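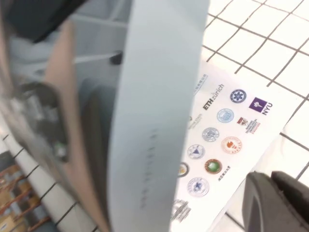
Wrist view during a paper-handling run: one sheet in the gripper, a second printed sheet flat on the tile.

Prollar Good Practice Kit for Sheet and Paper Handling

Item type: printed standard, checklists and reference sheets
For use with: two-finger parallel grippers on tabletop and floor-mounted arms
Edition: third
Last revised: 17/10/2023

Overview

The Good Practice Kit sets out how a lab or workshop should prepare, run and record robot tasks that involve loose paper. It covers single sheets, printed pages, thin card and stapled sets of a few pages. It does not cover film, fabric or food wrap. For those, see the Kaltitz soft goods supplement, sold separately.

Paper is cheap and light, and it tends to get treated as a safe material that needs no rules. Most of the trouble our customers report comes from that. A sheet bends into an arc as soon as it is held by one edge or pinched at the middle, and the curved part can hide the fingertips, the sheet below and most of the work surface from a wrist camera. The kit is written with that in mind.

What is included

Handbook, 60 pages, spiral bound
Setup checklist pad, 200 tear-off forms
Run log pad, 200 tear-off forms
Reference sheets for printed-page tasks, one pack
Wall card with the stop rules, laminated
License to copy the forms inside one building

The handbook is in four parts: work surface, gripper and fingers, cameras, and people. Each part starts with the rules and then gives the notes behind them. If you only have time for one part before your first run, read the one on people.

Work surface

Rule 1.1 The surface must be flat, dry and fixed to its support.

Rule 1.2 Tile with grout lines is allowed. Record the tile and grout color in the setup form. Fingertips can catch in a deep joint, so run one finger along each joint at low force before the first pick.

Rule 1.3 Sheets may overlap or lie at an angle only if the task plan says so. A plan that says "place two sheets" without giving their starting positions is incomplete.

Rule 1.4 Turn off fans and close vents that blow across the surface.

Rule 1.5 Shelving and crates may stand behind the work area but must be outside the reach of the arm, including the reach of whatever it is holding. Measure with a full sheet in the fingers.

Gripper and fingers

Rule 2.1 Set the grip force with the thinnest paper in the plan, then leave it alone. Operators who adjust force between picks get logs that can't be compared.

Rule 2.2 Check both finger pads for glue, toner and paper dust at the start of every session and again after 200 picks.

Rule 2.3 Replace pads after 1,000 picks or when the surface looks polished, whichever comes first.

Rule 2.4 On arms with status lights, the operator must know what each light means before taking the controls. Light colors differ between makers — do not assume that green means the same thing on two machines.

Rule 2.5 On two-arm stations, the second gripper is either working or parked. If it is holding a sheet down, write that in the plan as a separate step.

Cameras

Rule 3.1 Never rely on a wrist camera alone to confirm a release. A held sheet can fill most of the view. Use a second, fixed camera or have a person look.

Rule 3.2 Keep blurred images. Motion blur is part of the record of a run, and removing it changes what the record shows.

Rule 3.3 Printed pages with logos, seals or names may be used as test sheets. Check that you have the right to use them before publishing any images. A school crest on a test page does not mean the school took part in the work, and your write-up must not suggest it.

Rule 3.4 Do not use pages with home addresses, grades, medical details or signatures.

People

Rule 4.1 One named person is in charge of the stop button for the whole run. That person does not also fill in the log.

Rule 4.2 Hands stay out of the work area while either arm is powered. This includes reaching in to straighten a sheet. Stop, straighten, restart.

Rule 4.3 If a sheet falls to the floor, leave it there until the arm is stopped.

Rule 4.4 New operators complete one full session with a trained operator next to them. Sign the back of the setup form when this is done.

Changes in this edition

Rule 1.5 now measures reach with the sheet in hand. Rule 2.5 is new. Rule 3.1 used to allow a wrist camera alone for single sheets and no longer does. The section on stapled sets was rewritten by Thu Vũ and Brahim Samir after trials at our Mastcombe workshop, where 313 picks were logged under the old wording. The form numbers have not changed, so older pads can be used up.

Ordering

Kits ship from Mastcombe. Item 313 is the complete kit. Refill pads and wall cards can be ordered alone. Schools and training centers may ask for the classroom license, which covers copying across several buildings.

A Vietnamese edition, translated by Sơn Kiều and checked by Khải Ninh, is due in December. Anyone who has bought the English third edition can add it for the cost of shipping.

Questions about the rules go to Liliana De Luca at the Prollar standards desk. Please give the rule number and the edition printed on the inside cover.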